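Notes on phone battery replacement after two weeks with a Wirkitz pack in my old Haddad handset. 1/6

Original cell: 639 full cycles, reported capacity at 71% of rated. Shutdowns began at 18% charge under load, mostly when the modem and the display were both busy. 2/6

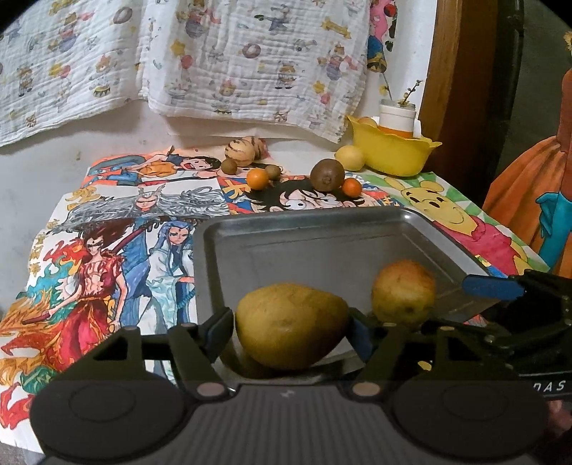
Fruit in a metal tray.

The new pack is rated for 700 cycles to 80%. The old one had the same rating, so it was a bit under spec. Heat is the likely cause. It spent two summers on a dashboard mount, charging the whole time. 3/6

Calibration: the gauge chip carries its own learned capacity. Swap the cell and it keeps the old number until it sees a full discharge and an uninterrupted charge. Mine needed 2 passes before the percentage stopped jumping. 4/6
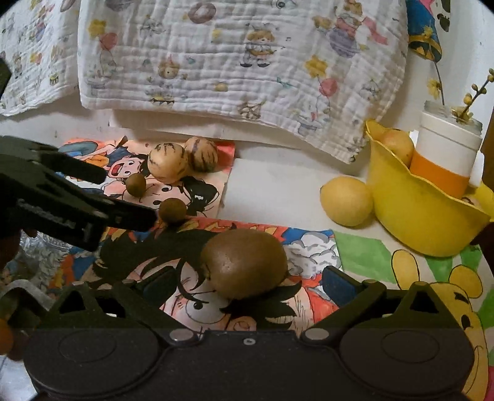

Charging current now peaks near the top of the spec sheet and tapers from 78%. I cap it at 85% overnight. Sunita Escobedo asked whether the cap resets after an update. On my build it does, so check the setting each time. 5/6

Adhesive: use the pull-tab strips. Liquid glue makes the next removal harder and can bend the pouch. Drallton sells the strips separately. Standby drain is still higher than I'd like, and I have 2,000 lines of log to go through. More in May. 6/6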